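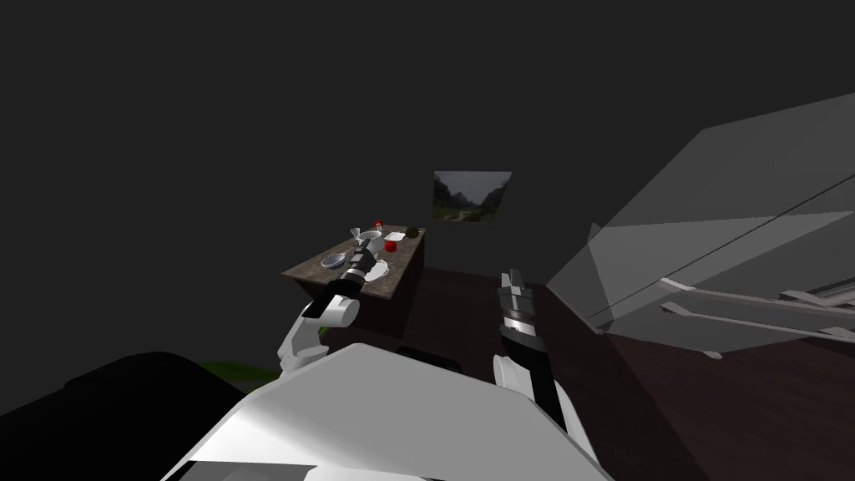 Stelulance — stumpfmatte Wandfarbe für Innenräume

Artikelgruppe 593
Hersteller: Flilta
Stand der Produktangaben: Dienstag, 6. August 2019

Wer einmal einen Raum richtig dunkel gestrichen hat, streicht meistens noch einen zweiten. Stelulance ist unsere Wandfarbe für genau diese Leute und für alle, die seit Monaten mit einer Farbkarte in der Hand vor der Esszimmerwand stehen und sich nicht trauen. Die Farbe trocknet stumpfmatt auf, ganz ohne Speckglanz, auch wenn abends nur eine Lampe brennt und das Licht flach über die Wand streicht. Gerade da verraten sich dunkle Töne ja sonst sofort!

Wir rühren Stelulance in kleinen Ansätzen an, mit hohem Pigmentanteil und wenig Füllstoff. Das merkt man schon beim Öffnen des Eimers: Die Farbe ist sämig, fast wie Quark, und läuft trotzdem gut von der Rolle. Auf einem hellen, grundierten Untergrund reichen in der Regel zwei Anstriche. Bei Raufaser oder sehr saugendem Putz planen Sie lieber einen dritten ein.

Die Farbtöne

Sulemana ist unser dunkelstes Grau, neutral und sehr ruhig, mit einem Hauch Umbra darin. Neben Nussbaum, geräucherter Eiche und alten Bilderrahmen sieht der Ton fantastisch aus, und kräftige Farben im Raum wirken davor gleich viel satter. In Nordzimmern kippt er an trüben Tagen leicht ins Kühle, das sollte man mögen.

Ukard (Tonnummer 313) ist im Februar dazugekommen und etwas weicher: ein warmes Schiefergrau, das bei Tageslicht überraschend hell wirkt und erst in der Dämmerung seine Tiefe zeigt. Viele streichen damit gleich die Decke mit. Wir waren anfangs skeptisch und finden es inzwischen großartig, vor allem in Altbauten mit Stuck.

Beide Töne lassen sich untereinander mischen. Notieren Sie sich dann bitte das Verhältnis auf dem Deckel, denn nachmischen können wir nur, was wir kennen.
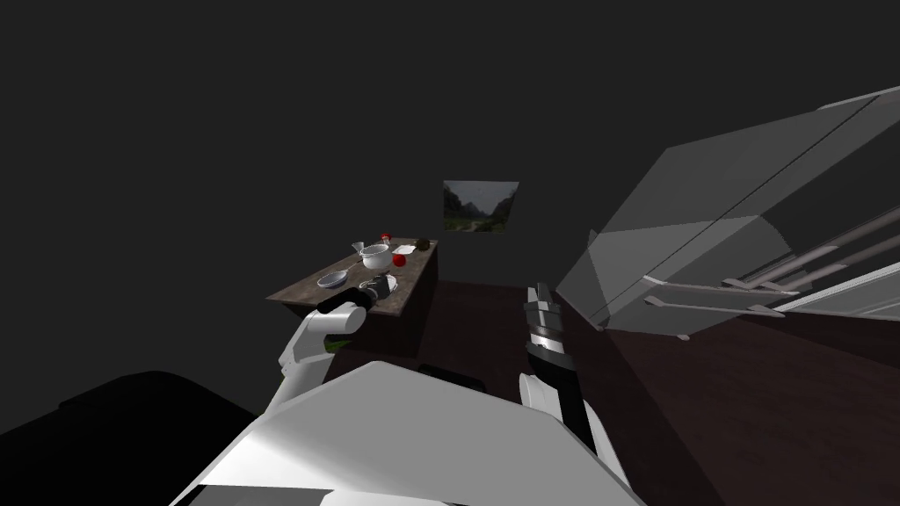

Dunkelgraue Wände zu einer dunkelbraunen Tischplatte, dazu ein roter Apfel.

Eigenschaften

Glanzgrad: stumpfmatt
Bindemittel: Reinacrylat, wasserverdünnbar
Lösemittel und Weichmacher: ohne Zusatz
Beständigkeit: bis zu 2.000 Scheuerhübe in unserer Hausprüfung
Werkzeug: kurzflorige Rolle, Flachpinsel für Ecken und Kanten
Geruch: schwach, nach einer durchgelüfteten Nacht kaum noch wahrnehmbar

Probierdose

Bitte, bitte erst probieren! Die Dose mit 300 ml gibt es in beiden Tönen, und sie reicht für ein ordentlich großes Probestück. Streichen Sie am besten auf einen Karton, zweimal, und stellen Sie ihn ein paar Tage lang an verschiedene Stellen im Zimmer: neben das Fenster, in die dunkelste Ecke, hinter das Sofa. Ein Farbton, der morgens streng aussieht, kann abends bei Lampenlicht der schönste im ganzen Haus sein. Direkt auf die weiße Wand gepinselt, wirkt jeder dunkle Ton erst einmal viel zu schwarz, davon bitte nicht abschrecken lassen.

Verarbeitung

Der Untergrund muss trocken, fest und staubfrei sein. Löcher und Risse verspachteln, schleifen, abfegen. Kreidende Altanstriche abwaschen und mit Tiefgrund behandeln. Wer von Weiß auf Sulemana wechselt, nimmt für den ersten Gang am besten unsere graue Grundierung, damit spart man sich fast immer den dritten Anstrich.

Farbe vor Gebrauch gründlich aufrühren, auch am Eimerboden. Dann in Bahnen arbeiten, immer vom Fenster weg, und nass in nass bis zur nächsten Ecke durchziehen. Pausen mitten auf der Wand sieht man später als Ansatz. Zu zweit geht das wunderbar: Eine Person schneidet die Kanten an, die andere rollt gleich hinterher. Klebeband abziehen, solange der letzte Anstrich noch feucht ist.

Zwischen den Anstrichen über Nacht trocknen lassen. Nicht unter acht Grad verarbeiten, das gilt für die Raumluft wie für die Wand.

Pflege und Ausbessern

Staub mit einem trockenen, weichen Tuch abnehmen. Flecken vorsichtig mit lauwarmem Wasser abtupfen — kräftiges Reiben kann auf jeder stumpfmatten Farbe helle Spuren hinterlassen. Für Flure mit Kinderwagen und Fahrrad gibt es bessere Lösungen, dort empfehlen wir einen Sockel in Lack. Kleine Macken lassen sich mit einem Rest aus dem Eimer und einem feinen Pinsel austupfen, auch noch nach Jahren, sofern der Eimer gut verschlossen war.

Lagerung und Entsorgung

Kühl und frostfrei lagern, Deckel fest andrücken, Eimer kurz auf den Kopf stellen und wieder umdrehen. Angebrochene Gebinde möglichst bald aufbrauchen. Flüssige Reste gehören zur Schadstoffsammelstelle, restentleerte Eimer in die Wertstoffsammlung.

Passend dazu

Graue Grundierung von Flilta
Seidenmatter Lack für Sockelleisten und Türen, in Sulemana und Ukard getönt
Kurzflorige Rolle mit Bügel
Farbkarte mit echten Aufstrichen, auf Wunsch kostenlos per Post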